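Chapter 2

# Seeing the Work: Surfaces, Light and Color

Before you start: chapter 1 has the glossary. Keep a thumb in it. Terms in bold come back in the exercises, and the exercises assume you have read the margin notes too.

What you should be able to do by the end:

- say what contrast is and where it goes missing
- tell glare from plain brightness
- pick a surface color for a given job and defend it
- walk into a workroom and find the worst spot in a few minutes

## 2.1 A missing bag

Start with a case. The Nurnura dried fruit plant, packing room, late June. More than 40 sample bags went missing over one summer, all small, all clear plastic. Every one of them was later found in the same room. On the bench, mostly. One stuck to the underside of a tray, a few under the lip of the scale, the rest just lying there in plain view with people working round them.

The plant manager's first idea was training. Second idea, a sign-out sheet. The sheet ran for most of a month and the bags kept going missing, only now with signatures. Third idea, and this is the one that worked: a dark green mat on the bench. Cost next to nothing. The losses stopped within the week, apart from the one behind the scale.

So what happened? Clear plastic has very little color of its own. It shows you whatever is behind it, plus a few bright lines where it folds. Put it on a white bench under ceiling lights and the folds are bright, the bench is bright, the lot blends together. Whatever is inside the bag has to do all the work.
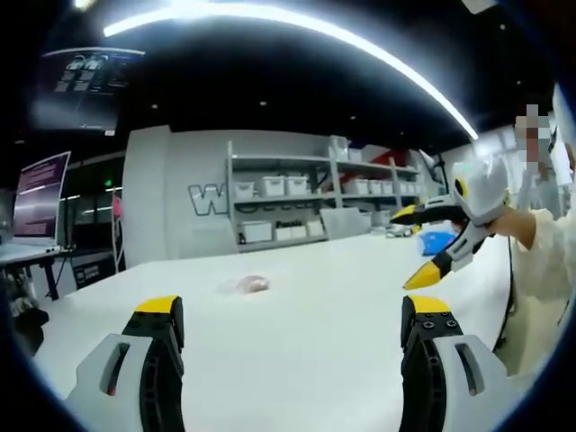 Dark mat, same bag, same lights. Now the folds are bright lines on a dark field and the eye goes right to them. Nothing about the bag changed. Hold on to that, it comes up all through the chapter: we tend to talk about an object being "easy to see" as if that belonged to the object. It belongs to the object and its background together.

**Contrast** is the word for this. Difference between a thing and what is next to it. Difference in lightness counts most. Difference in color helps, but a color can be quite strong and still get lost if it is as light as its background. Pale yellow print on white paper. You have seen it on flyers. Readable if you try, and most people don't try.

Quick test, no equipment. Squint. Squinting blurs the small details and leaves you with the big areas of light and dark. If the thing disappears when you squint, contrast is low. Crude, yes. Works anyway, and you can do it from the doorway.

## 2.2 Why workrooms are white

If white benches lose things, why are there so many of them? Fair question, with several answers, and they don't all point the same way.

Dirt shows. Big one. In a food room, a pharmacy or a lab you want to see the spill. A brown bench hides coffee and a good many worse things.

Light bounces. A white surface sends light back up into the room, onto the undersides of things and into faces. Fewer lamps needed, softer shadows. Paint a room dark and then try to light it and you will see what the lamps were getting for free.

Habit. White looks clean, so people take it for clean. A buyer ordering benches rarely gets in trouble for choosing white.

Against all that: glare, tired eyes, lost bags. Pale soft things are the worst case, anything wrapped or crumpled, since a crumple has no hard outline to catch the eye. A hard white box at least throws a crisp shadow. A twist of thin plastic hardly throws one.

Margin note: pink is a funny one. Skin tones, some plastics, a lot of confectionery. Light enough to be weak against white, but warm enough that it usually survives. Try the squint test on a pink eraser and a white sheet, then on a pink eraser and gray card.

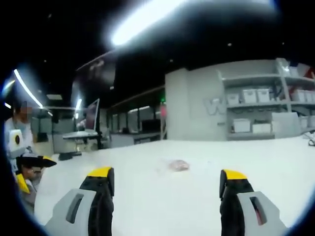 ## 2.3 Glare

Brightness is how much light reaches you. **Glare** is brightness in the wrong place, or too much of it next to something you need to look at. A window behind a speaker's head. A wet road at night. The shine on a magazine page that you tilt away without thinking.

Two kinds, and it pays to keep them apart becuase the fixes are different.

*Direct glare* comes straight from the source. Bare lamp, low sun. Fix it by moving the lamp, shading it or turning the person.

*Reflected glare* comes off a surface. Fix the surface or fix the angle. A matte top spreads the light out in all directions. A glossy top sends it off in one, and if your eyes happen to be at the end of that path you get the lot.

The Stamico print shop is the usual teaching case. Glossy benches, long tubes overhead running the same direction as the benches, so that each worker had a bright stripe down the middle of the work. They complained of headaches. Management bought more lamps. More stripes. In the end the benches were covered with a dull cloth and half the new lamps came down again.

Wrinkles deserve a word, as covers are a common cheap fix. A cover that lies flat gives one even tone. A cover with wrinkles gives you dozens of small slopes, each catching light at its own angle, and each wrinkle has a bright side and a shaded side. Looks minor. But a faint gray line is just what you are hunting for when you look for a hair, a thread or the edge of a thin bag. The wrinkles are false alarms. Pull the cover tight and tape it at the corners, or weigh it down. Check it again after lunch.

Common mistakes with covers, in order of how often they turn up:

1. Glossy cover over a glossy bench. No gain at all.

2. Cover too short, so the old surface shows at the front edge, right where the hands are. Two tones meeting in the busiest strip of the bench.

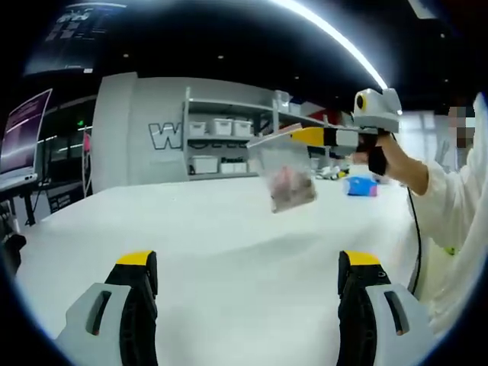
3. Patterned cover. Cheerful, terrible. Checks and flowers are the same size as the things people drop.

4. Cover never changed. Starts white, goes to a patchy yellow-gray, and by then everybody has stopped looking at it.

## 2.4 Color as a marker

So far color has been the junior partner. Now it gets a job. A small patch of strong color, used in one place and nowhere else, pulls the eye faster than almost anything except movement. Life jackets. The cap on the poison bottle. The one red key on a keyboard full of gray.

The catch is in "nowhere else." The Grudermont seed warehouse marked its priority shelves with orange tape. Good. Then the late orders got orange tape too, then the broken stools, then somebody did the light switches. A walk-through found 100 separate pieces of orange tape in a single hall and the pickers had quit seeing any of it. The Workneh depot next door went further, 142 colored labels, seven colors, a key on the wall that had faded so badly that the purple and the blue were the same. 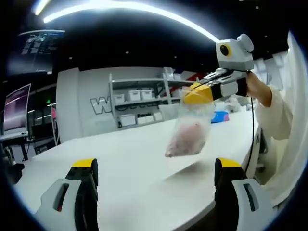
A marker has to be rare, and it has to sit on the part that matters. People get the second half wrong more often. A tool with a bright carrying case and a dull working end tells you where the case is. Think about which part of the tool meets the work, and how close that part is in tone to the bench and to everything else in reach. With a gray housing over a white tabletop the contrast is mild, gray and white being neighbors, whereas a yellow fingertip at the end of the jaw is picked up at once, even with black parts right beside it. Note the white sleeve as well. Sleeve and table are the same family of tone, so a good part of the arm is close to camouflaged and it's the bare hand that gives its position away. For a job where two people reach over one bench, that is worth knowing before you order the coats.

Yellow does have a weakness, mentioned back in 2.1: it's light. Pale yellow on white is poor. What saves a strong yellow is that it is strong, and it helps a lot to put black next to it. Black gives the lightness difference, yellow gives the color, and you get both in a very small area. Same reasoning as on road signs.

Then there are readers who don't see all colors alike. Red and green are the pair most often confused, and a system that leans on them alone will fail someone on the shift. Back up every color with a shape, a position or a word. Section 2.6 has a worked plan for this, using the Workneh labels cut down to three.

## Try it now

Do these before going on to 2.5. Pencil is fine.

- Take a clear sandwich bag, empty. Lay it on white paper, on dark cloth, on bare wood. Stand three steps back each time. Write down what you noticed first, the bag or the folds or the shadow.
- Find one source of direct glare and one of reflected glare in the room your in. Sketch both, with an arrow for the light.
- Choose a color marker you pass every day. Is it rare? Is it on the part that matters?
- Redo the third one at 4 p.m. and again after dark. Keep both sets of notes, they are needed for 2.5.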